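Looking after a light wood table

A pale table top shows everything: cup rings, crumbs in the grain, the smear left by a damp cloth. Most of it comes off with very little work if you do it the same day.

Start with a dry cloth and wipe along the grain. Follow with a cloth wrung out in warm water with one drop of dish soap, then dry the top right away. Skip scouring pads and anything with bleach in it.

To check your work, get your eye down near the level of the table and look across it toward a lamp or window. Streaks and dull spots show up in the shine.

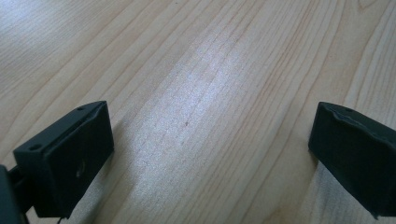
Page last changed: Thu 18 December, K. Farkas

Small dark specks may be part of the wood. Try a fingernail first. If the speck is flat and doesn't lift, leave it alone – scrubbing will only wear a dull patch around it.

For a white ring from a hot cup, wait 48 hours before trying anything stronger than a dry cloth. Many fade by themselves.

Setting the table

A placemat goes under anything that might be hot or drip. Put a saucer under the bowl as well, and there is somewhere to lay a chopstick between bites.

Spare chopsticks can stand in a mesh holder. Air gets through the sides, but dry wooden ones with a towel before they go in. Check under the holder now and then, as water can collect there.

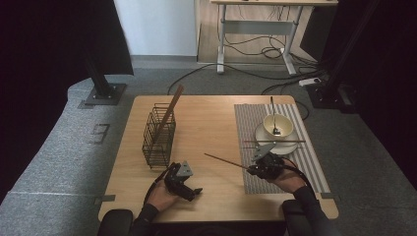
Bowl and saucer on a striped placemat, mesh holder to the left.

Shake cloth mats out over the sink after each meal. Ours get washed on cool and dried flat – the dryer curled the edges of the last set in July.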